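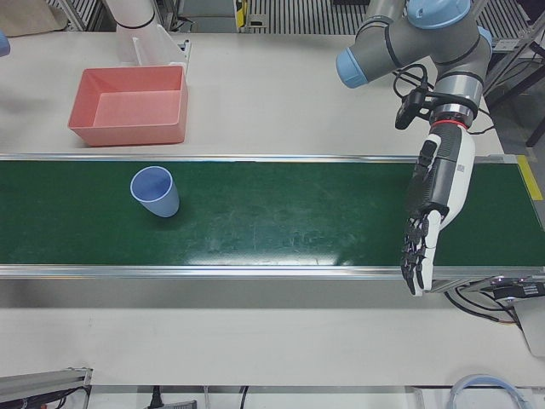 Section 4: Setting Up the Startup Queue

Nendemetti takes over the job of starting your programs after you sign in, and it does that job one program at a time. If you have used an older computer for any length of time, you know what happens when the mail program, the chat program, the backup tool and the printer helper all wake up in the same second: the mouse pointer stutters, the disk light stays on, and you go off to make coffee. The startup queue spreads that work out. A program gets its turn, settles down, and then the next one is let on. Programs you have switched off wait off to one side in a list called the Bin, and you can bring them back whenever you like.

Before you begin

You will need to have finished Section 3, and you will need to be signed in with an account that is allowed to change system settings. Save any open work and close your programs, too. The first scan reads through every place where a startup entry can be kept, and it goes a good deal faster when the disk isn't busy with something else. On our slowest test machine, an elderly Lindau desktop, it looked through 1,261 settings and was done before we had found a pen.

Note: If you already use the Clasen startup helper, turn it off first. The two programs can live on the same computer quite happily, but only one of them should be in charge of startup. With both running, your programs may open twice.

Building your first queue

1. Open Nendemetti from the desktop icon or the system menu. The main window opens on the Overview page.

2. Click Startup Queue in the left column, then click Scan. A progress bar appears at the bottom of the window. You can stop the scan with the Esc key and nothing will be changed.

3. When the scan is finished, look over the list. Each line shows the name of a program, the place where its startup entry was found, and its current delay. Don't be alarmed if there are names you don't recognize — sound cards, touchpads and wireless adapters often come with little helpers that have very odd names indeed.

4. Click any line once to read a short note about it in the lower panel. If the panel says "No note available," leave that entry as it is for now. You can come back to it after you've lived with the queue for a while.

5. Drag the programs you want first to the top of the list. Most people like to have their security program at the very top, followed by anything to do with the network, and then mail and chat after that.

6. Set the delay for each program in the box at the right. The delay is counted in seconds, and the box is set to 10 when you first open it. That suits most machines made in recent years. If yours is older, try a longer delay on the two or three biggest programs and leave the small ones alone.

7. To keep a program from starting at all, drag it to the Bin at the bottom of the window. The program itself stays on your computer and you can still open it by hand.

8. Click Apply, and then Yes when you are asked to confirm. Nendemetti saves a copy of your old startup settings before it writes the new ones.

9. Restart the computer and sign in as usual. A small gray counter near the clock shows how many programs are still waiting their turn.

Caution: Do not put entries marked with a red lock in the Bin. These belong to the operating system or to a device driver, and without them you may lose your keyboard, your network or your screen settings until you restore the saved copy.

Caution: Please don't switch off the power while the words "Writing queue" are showing. It's a short wait, even with a long list.

Putting things back the way they were

If something isn't right after the restart, open Nendemetti again, click Startup Queue, and choose Restore from the Tools menu. Pick the newest saved copy and click OK, then restart once more. If the computer won't get as far as the desktop, hold down the Shift key while you sign in. That skips the queue for one session only, and you can then do the restore in the ordinary way.

Messages you may see

Code 113: The scan found an entry that points to a program you no longer have. It's safe to click Remove Entry, or you can ignore the message altogether.

Code 415: Another startup manager changed the list while Nendemetti was open. Close the other one, click Scan, and go through steps 5 to 8 again.

Note: If you have added the Thaweesak language pack, messages appear in your chosen language but the code numbers stay the same, so you can still look them up in this list.

Section last revised April 26, 2019. Shared computers with more than one account are covered in Section 5.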